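How Does a Telephone Carry Your Voice?

When you talk, your voice makes the air shake. The shaking moves outward through the air in waves, a bit like ripples in a pond. If the waves reach someone's ear, that person hears you. But the waves get weaker as they travel. Even a loud shout fades after a few hundred feet.

A telephone gets past this problem by turning sound into electricity.

Step 1: The microphone
You speak into one end of the handset. Inside is a very thin sheet that shakes when sound hits it. The shaking is turned into an electric signal.

Step 2: The wire
The signal runs down the cord, into the wall, and out to a building called an exchange. The exchange connects your line to the line you called. A call from Brostdale to Timitz, 245 miles away, gets there faster than you can blink.

Step 3: The speaker
At the other end, the signal makes a small speaker shake. That shakes the air -- and your friend hears you.

Phones with cords are less common in homes now, but you can still find them in offices and hotel bedrooms, often on a little table by the bed.

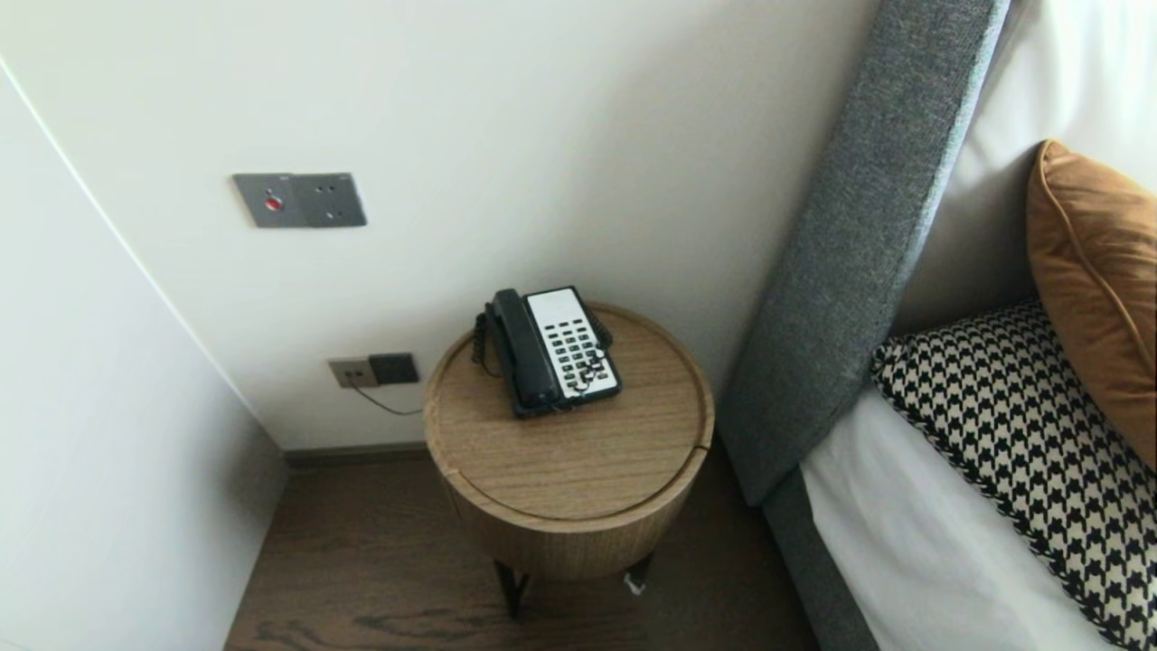 Words to know
Handset: the part you hold to your ear.
Cradle: the place where the handset rests.
Exchange: the place where phone lines are connected.

Written by Ingvild Sjöberg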